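Dramville in winter: was it worth the drive?

22nd November

We went back to Dramville for the opening night of the winter season. Regular readers will know I had my doubts after last year, when the big wheel was shut and half the food huts ran out by seven. It was better this time, though I still have a few grumbles.

We left Brurham after lunch and sat in traffic at Femcombe for the best part of an hour. Parking is now pre-booked only. Vasanthi had sorted that out, so we were waved straight through, but quite a few cars were being turned round at the barrier. If you're going, book it when you buy your tickets.

The first thing we did was the Lantern Mile, the lit walk round the lake. It opened at half past four and we joined the queue at about ten past. The sign said 60 minutes and it took a bit less. I liked the new tunnel by the boathouse, where the lights change in time with the music, and the old paper fish are back over the bridge. The middle stretch is still too dark and there's nothing much to look at until you get to the mill. Nusrat thought the music was too loud. I didn't mind it.

After that we rode the Frost Runner twice. It runs well in the cold and the back row is still the one to go for. The ghost train had closed by the time we got to it, with a member of staff saying it might reopen later. It hadn't when we walked past at eight.

Food was the biggest improvement. There are more huts, and the one by the carousel did a decent chilli in a bread roll. Hot chocolate was sweet and not very hot. Ruwan had the mulled apple juice and went back for another.

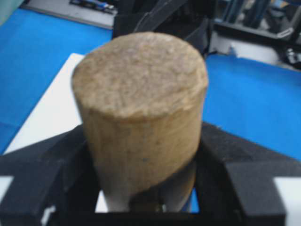 Close up, with the rough, speckled top showing.

The fireworks were at quarter to nine. We watched from the steps behind the bandstand, which gives you a clear view over the water and a quick walk to the gate. The show was short but well timed, and we were out of the car park in 2 minutes flat.

The lights stay up until the second week of January. I'd like to go again on a quieter evening and try the ghost train, if it's running. Relu has offered to drive.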